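Section 3. Setting up your Sukon kitchen scale

Read this section before you put the first batteries in. The scale can weigh correctly only when it stands correctly, and most of the letters we receive at Prosser are about this point.

3.1 Choosing the place

1. Choose a hard and level surface. A table or a counter is good. A tablecloth, a rubber mat or a carpet is not good, because the feet sink in it and the reading becomes too low.

2. Keep the scale away from the oven, from open windows and from fans. Moving air can change the last digit of the display.

3. Press on the surface with your hand. If it bends or rocks, choose another place.

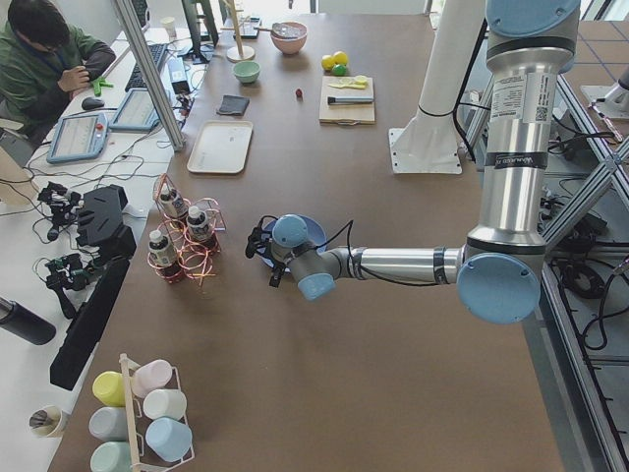 Leave free space on all sides of the scale, so that a wide plate does not touch the wall or another object. When a plate touches something, part of its weight is carried by that thing and the display shows less than the real weight.

Note: If you move the scale from a cold room to a warm one, wait 15 minutes before you switch it on.

3.2 Batteries and first start

4. Turn the scale over carefully and open the cover on the bottom. Put in the batteries as marked inside - the flat end goes to the spring.

5. Close the cover until you hear a click. Put the scale back on its feet.

6. Press the ON key with nothing on the scale. The display shows all its signs for a moment and then 0.

Caution: Do not lift the scale by the weighing plate. The sensor under it can be damaged, and this damage is not covered by the warranty.
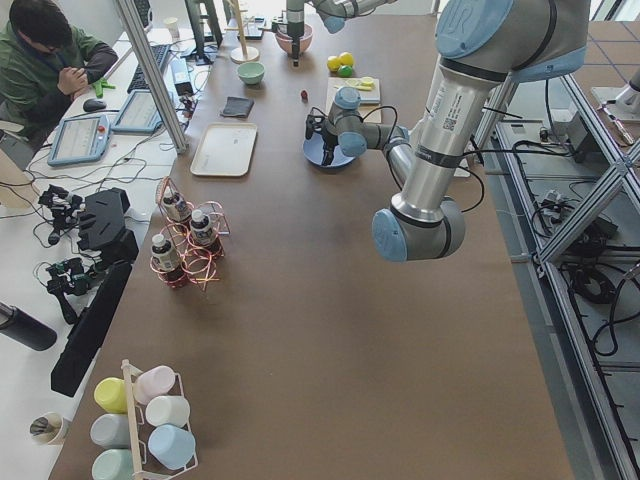 Can I put my own plate on the scale before I switch it on?
You can, and the scale will take the weight of the plate as zero. When you remove the plate later, the display shows a minus sign until you press ZERO.

3.3 Weighing with a bowl or plate

7. Put the empty bowl in the middle of the scale and wait until the number stays still.

8. Press ZERO. The display goes back to 0.

9. Add the food slowly. If you need a second ingredient in the same bowl, press ZERO again and continue. 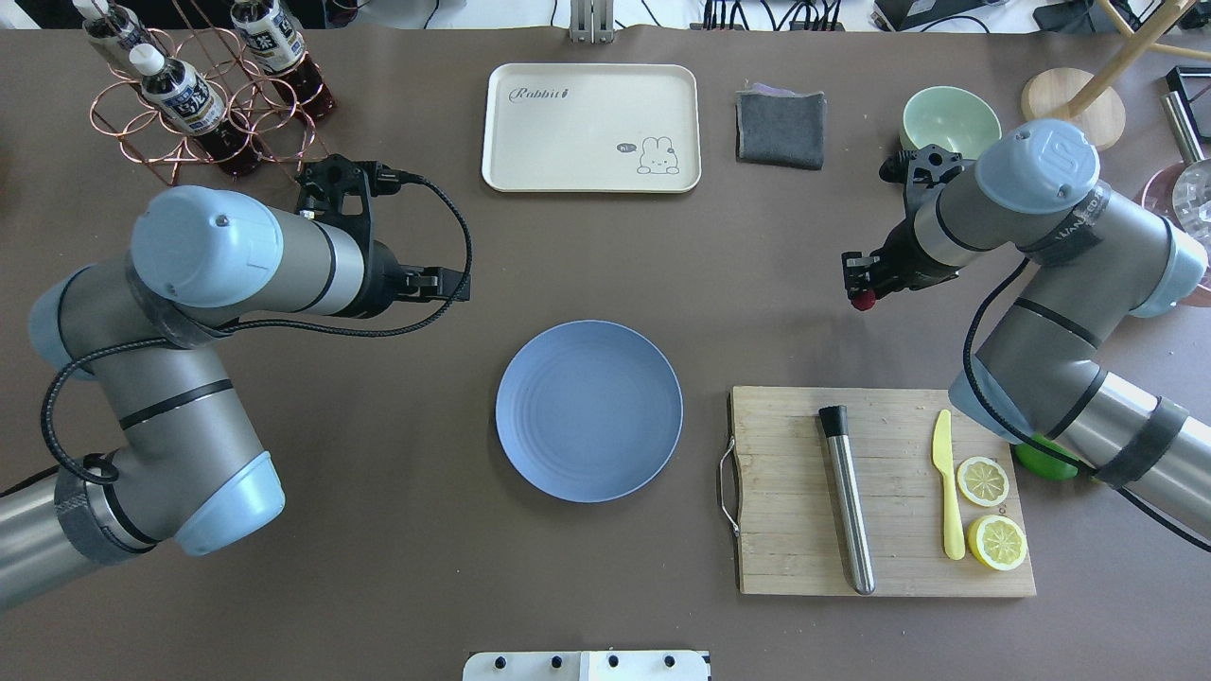

3.4 Checking the reading

10. Put the control weight from the box on the empty scale. It must show 700 g.

11. If the number is different, take the weight off, hold ZERO until the display shows CAL, and put the weight on again.

The word END means that the check is finished. Now you can take off the weight.

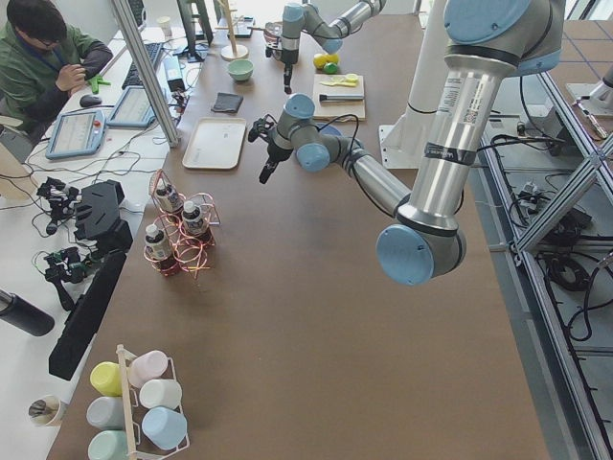

If CAL stays on the display, the surface was probably moving during the check. Go back to step 3 and repeat. When the display shows E232, the batteries are weak - change all of them together and do not mix old and new ones.

Keep the control weight clean and dry. A new one can be ordered from our office in Lullanmont.

Text of this section: Panagiotis Psarras. Last changed 2 February 2021.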